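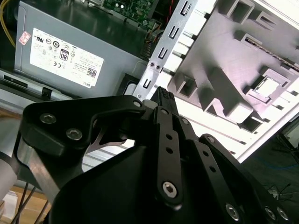
26/03/2020

I finally got the spare Dell opened up this week. It's a plain office desktop I bought used from Hajdu, the surplus place out past Baltbridge, for 45 dollars. It ran, but it was slow and the fan got loud whenever I had more than a few browser tabs open. With everyone working from home now I need a second machine that can stay on all day.

First job was dust. I took the side panel off, unplugged everything and went over the inside with a paintbrush and a can of air. The corner near the power supply was the worst. The supply is the original one with the Dell label and the 80 badge on it, and I'm leaving it alone. I've read enough about non-standard connectors in these office machines to know a replacement can turn into a whole project.

Then the cards. The expansion slots have metal brackets at the back, and whoever had this before me had overtightened the screws. One took a bigger screwdriver and some patience. If you're doing the same job, hold a card by its edges and push it in straight. Mine needed more pressure than I like to use on anything electronic, but it did go in.

Wiring is the part I still don't like. The bundle with the red wires wants to sit right where my hand needs to go, and there isn't much slack. I used two twist ties and moved it over – not pretty, but it stays off the fan.

It booted on the second try. The first time I'd forgotten to plug the drive back in. Copying 430 gigabytes of old files from the Clusstead backup box took most of the night, and a few folders still need sorting.

Next is a bigger drive, probably in May if prices come down. I also need a longer network cable, because the desk is on the wrong side of the room.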